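Product Notes: Rekwood hand-held gripper kit, second release

Last updated: September

Rekwood has started shipping the second release of its hand-held gripper kit, sold through Pasaribu and aimed at labs and small shops that record manual demonstrations before moving a job to a robot arm. We had one on loan at the Bovbridge workshop for most of the month. This item covers what changed, how the fingers and pivots held up, and where the kit still needs work.

The basic idea carries over from the first release. An operator holds the tool, squeezes the trigger and does the job by hand while the tool records jaw opening and motion. The recordings are then replayed or used for training on an arm fitted with the same jaws. Because the jaws match, the quality of the finger geometry matters more than it would on a plain hand tool. A part that slips in the hand will slip on the arm too.

The main change is in the linkage. The first release ran plastic on plastic at the pivots, and owners reported side play at the tips after a few weeks. The new arms have brass bushings. Elis Bellis measured tip play on our loan unit before the trials and again after 200 full open-and-close cycles and found no difference she could separate from gauge error. That is a short test, and it says little about a year of daily use. It does cover the period in which the old arms began to loosen.

The fingers are narrower than before. Rekwood says the change was made for small-part work, and most of our trials went that way: short pins, plastic rivets, beads and similar items down to a few millimeters across. We worked over a plain pale board so that dropped parts could be found again.

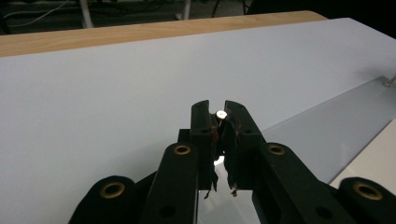 Rodel Sebastian ran the small-part trials. The task was to pick a part from the board, lift it clear, carry it a short distance and set it down in a marked circle. Out of 100 attempts he logged 4 drops, all of them during the carry. Round parts without a stem were the hardest. They tend to roll toward the back of the jaws when squeezed, and the operator has to ease off and start again. Headed parts gave little trouble once the stem was between the tips.

Trigger feel is good at wide openings and vague near closure. The last bit of travel takes noticeably more force, and two of our operators overshot on soft parts until they got used to it. Rekwood supplies a lighter return spring in the box. We fitted it halfway through and would fit it from the start next time. The swap takes one screwdriver and a few minutes, but the manual shows the old spring seat, so expect some trial and error.

Recording is handled by the Ernora desktop software, which comes with the kit under a one-year license. It imports sessions without fuss and flags any clip in which tracking was lost. Of the sessions we imported, 31 were flagged, mostly from one afternoon when the operator was working with the tool held very close to the board. Keeping a little more height between passes fixed it. Flagged clips can be trimmed, but the trim tool works only from the start or end of a clip — a bad stretch in the middle means splitting the session and relabeling both halves.

Calibration has to be repeated whenever the fingers come off. The routine is short and the prompts are clear. There is no reminder if you skip it, and a session recorded on stale values imports without a warning. We asked Pasaribu about this and were told a check is planned for the next software update, with no date given.

Spare fingers are sold in pairs. Grip pads are sold separately and should be ordered with the kit, as they wear faster than anything else on the tool. Owners of the first release can buy the new arms as an upgrade set, but the old fingers do not fit them.

The loan unit stays in Bovbridge until the end of the month. Members who want to try it on their own parts should contact Elis Bellis and bring samples, preferably a dozen or more of each.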